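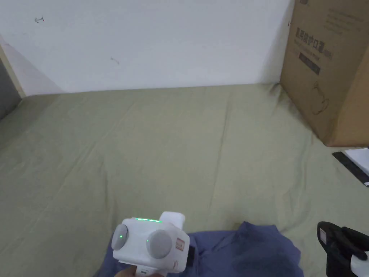 Urbridge Issues Revised Room Reset Procedure for Furnished Rentals

Bed surface, wall line and stored cartons now covered in a single document

GIRNAVDEN, October. Urbridge, which manages furnished rooms for medium-term tenants, has issued a revised procedure for preparing bedrooms between occupancies. The procedure applies to all 1078 rooms under Urbridge management and replaces separate instructions for bedding, wall inspection and item storage. It takes effect at the Girnavden site first, with the remaining sites to follow as staff training is completed.

Under the earlier instructions, the bed was made up before the rest of the room was checked. Cartons, papers and small electronics were then set down on the finished bed while shelves were cleaned, and the fitted sheet had to be pulled tight a second time. The revised procedure moves the final sheet adjustment to the end of the reset and treats the mattress as a permitted temporary surface until that point.

"The bed is the largest flat surface in most of our rooms, and staff were using it as a sorting table whatever the instructions said," said Hiếu Tôn, who leads room standards at Urbridge. "We wrote the sequence to match the work."

Fitted Sheet Requirements

Sheets are fitted from the headboard end first. On beds with an upholstered headboard, the fabric is tucked down between the mattress and the padded panels along the full width of the headboard. The long side against the wall is fitted next, followed by the open side and the foot.

Diagonal creases from the headboard corner toward the opposite side indicate uneven tension. Shallow wrinkles are accepted during sorting. At final inspection, creases are worked out by hand toward the open side of the bed. Smudges or dark patches on the sheet are not to be covered with a blanket or pillow; the sheet is changed.

Room standards call for plain, mid-tone sheets in a single color. Green and gray are the current stock colors, supplied by Clemmont in a deep-pocket cut. 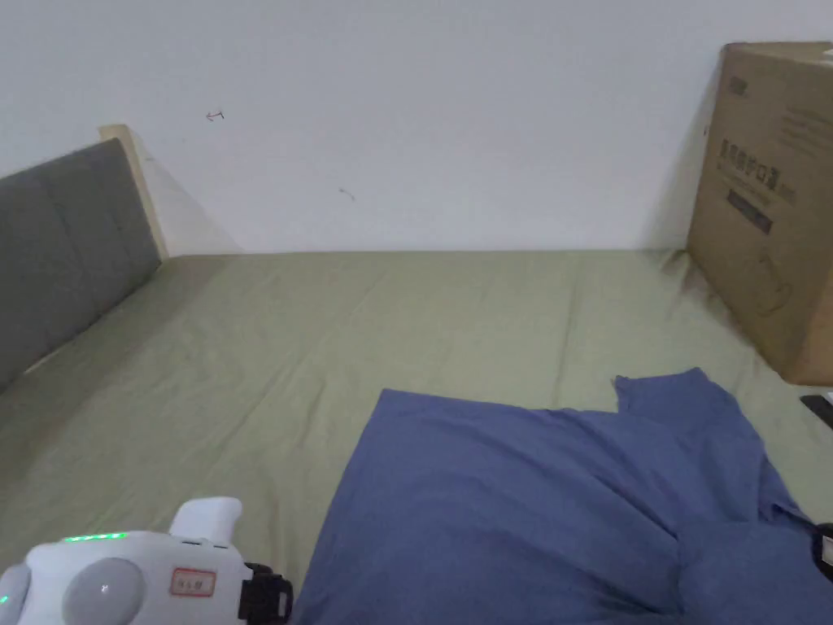 Sage-green fitted sheet with gray upholstered headboard and upright cardboard box, Girnavden.

Cartons on the Bed

Cardboard boxes may rest on the mattress during a reset under the following conditions. The box stands upright on its base, against the wall and away from the headboard. The base is checked for staples, loose tape and grit before it touches the sheet. Boxes are lifted off, not slid, as sliding drags the fabric out of its tuck.

Many boxes in circulation are reused shipping cartons. Printing on the outside is therefore not accepted as a record of contents. Each box is opened, its contents are entered on the room sheet, and a plain label is added to the top. The label is applied flat and away from the flap seam so that it remains readable after the box has been opened.

Papers, Cloths and Electronics

Loose items are sorted by type before any are returned to a shelf or drawer. Papers are stacked flat toward the back of the surface in use. Tablets, phones and chargers are kept apart from textiles, with cables routed along the edge where they will not be pulled by a moved cloth.

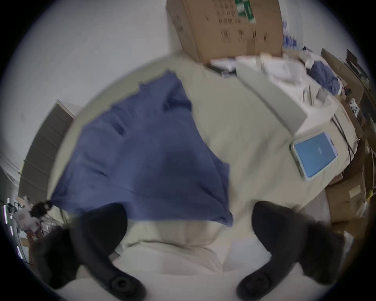 Textiles are dealt with last in this stage. Cloths and small garments are spread open, smoothed from the center outward and folded in half along the longer side, then in half again. Items with an uneven or ragged edge are folded with that edge inside. Folded items go into the Kuroda drawer insert specified for each room type, with the folded edge facing up.

The sorting stage has a time allowance of 20 minutes per room. If it is exceeded, the remaining items are boxed and listed, and the reset continues.

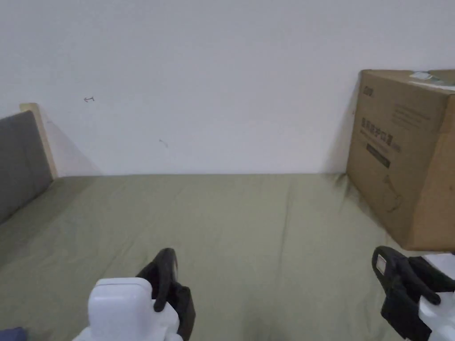

Wall Inspection

The wall beside the bed is inspected from the headboard to the foot, at mattress height and again at shoulder height. Pencil marks, ink marks and scuffs are logged by position before cleaning is attempted. Marks are treated with a dry eraser pad, then a damp cloth. Any mark still visible after both is left for the painting schedule. Matte white walls are not to be spot-painted by reset staff.

Availability

The procedure runs to seven pages and is available to property owners on request from the Urbridge room standards desk in Girnavden. Questions about sheet sizing or drawer inserts should include the room type and mattress depth.

Media contact: Hiếu Tôn, Room Standards, Urbridge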